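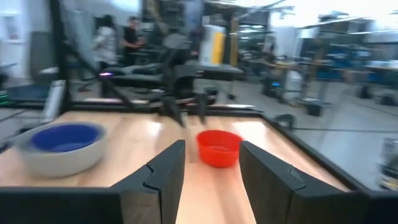
Eat More Soup for Breakfast

I had my first real breakfast soup in a town called Skurnau, at 6 in the morning, after a night bus and almost no sleep. The place by the station had one thing on the stove, a barley broth with leeks and a spoonful of sour cream, and I ate two helpings and walked out feeling like I could climb something. That was nine years ago and I have been a pest on the subject ever since.

Most Americans I know think of breakfast as sweet or fried. Cereal, pancakes, eggs, a muffin in the car. I love all of those (please don't take away my pancakes!), but they leave me hungry well before lunch, and in January they do nothing for cold feet. Soup fixes both. It's warm all the way down, it's salty in the way you want after a long sleep, and it takes almost no chewing, which is a real point in its favor before 7.

Plenty of the world already knows this. People eat noodle soups, rice porridge and bean soups at dawn and go off to do a full day's work. At Lâm, the little noodle counter near my old apartment, the morning line was longer than the lunch line, and half the people in it were in work boots. A bowl there came with herbs, lime and enough chili to wake the dead – I still dream about it.

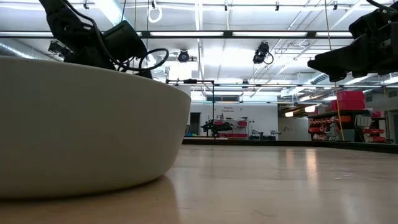
Isn't soup too much work on a weekday morning?

It takes less time than scrambled eggs if you made the soup the night before. I cook one big pot, let it cool a little, divide it up and put it in the fridge. In the morning I heat one portion while I look for my keys. Four minutes, maybe five if the keys are really lost.

The other thing people worry about is flavor, and I get it. A heavy beef chili at sunrise is a lot. So start mild. Chicken broth with rice and a soft egg is as gentle as oatmeal. Miso with tofu is even lighter. Red lentils with lemon are my favorite, and a pot costs next to nothing. My usual portion has around 300 calories, and it holds me until noon without a single trip to the snack drawer.

I'd also like to speak up for leftovers. Last night's vegetable soup is better today, everybody agrees on that, so why make it wait for lunch? Thin it with a splash of water, throw in whatever greens are getting sad in the crisper, and you've had a vegetable before you've even put on your shoes. I went through most of last winter this way and never got bored, partly from switching the toppings. Toasted seeds, chopped scallions, a bit of yogurt, yesterday's bread torn up and fried in butter – oh, the bread!

Try it for a week in November, when the mornings get dark and the kitchen floor is freezing. Keep the pancakes for the weekend if you like. I do.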